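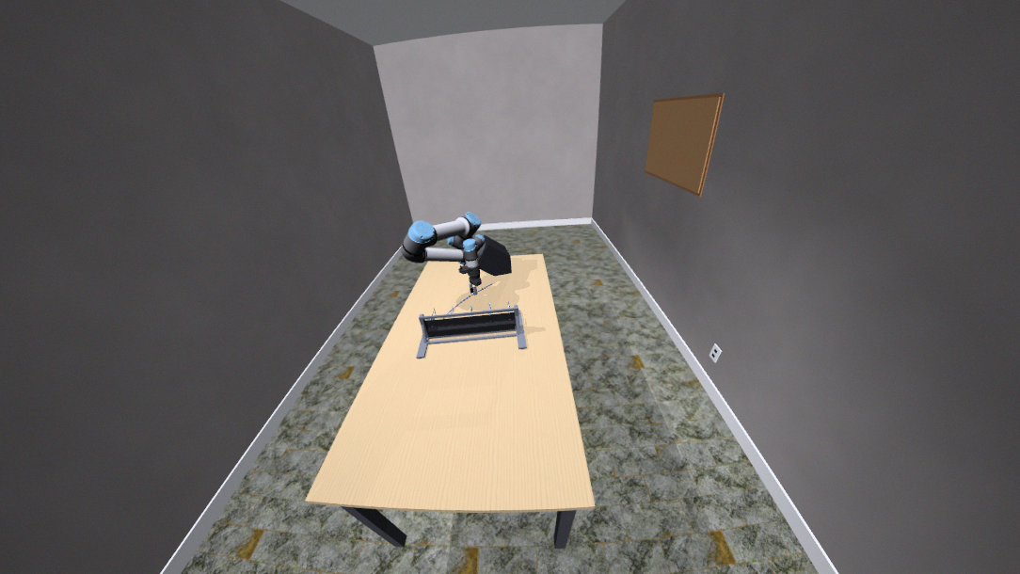

Bench render, long view. Gray rack in front of the arm.

Test kitchen notebook, September, 4:30 pm

Grill night number two for the Grulness pork belly and I am so happy with this one! Lit the charcoal at 4:00 and left it alone for 30 minutes, until the lumps had gone pale at the edges. Last time I started on a young fire and everything tasted of smoke and impatience.

Belly sliced thick, 600 g, no marinade, salt only. Started it fat side down over the hot half, then flipped every couple of minutes. The edges went properly crackly and the middle stayed soft – best texture so far. Kimchi went on the low side of the grate to catch the drippings, and I would happily eat that part on its own with rice.

Dipping sauce: sesame oil, salt, black pepper, and (new) a spoonful of the Proka chili paste. The paste is saltier than the old jar, so halve the salt next time. I forgot and had to stretch it with more oil.

Arruda skillet batch, for comparison: same meat, same slices, pan on high. Good color but a lot of grease sitting around the meat, even after pouring off twice. Fine for a weeknight. The grill still wins by a mile. 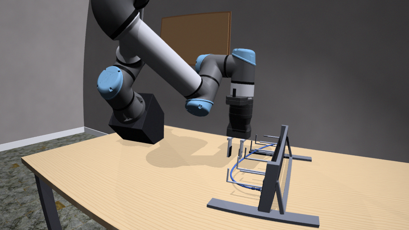

Closer on the arm and rack, gripper down, thin blue cable.

Side dishes: scallion salad dressed 5 minutes ahead was perfect, crisp with a bit of give. The bowl I dressed early went limp. Lettuce needs drying better than I dried it.

Garlic: slices fell through the grate again, so foil cup with a little oil. Came out sweet and golden, want double.

To try:
– fried rice in the leftover fat, with the last of the kimchi
– shoulder at 120 C in the Uranance oven first, then finished over charcoal
– thinner slices for the lettuce wraps, these were a mouthful and a half

Still need tongs with a longer handle. My knuckles are pink.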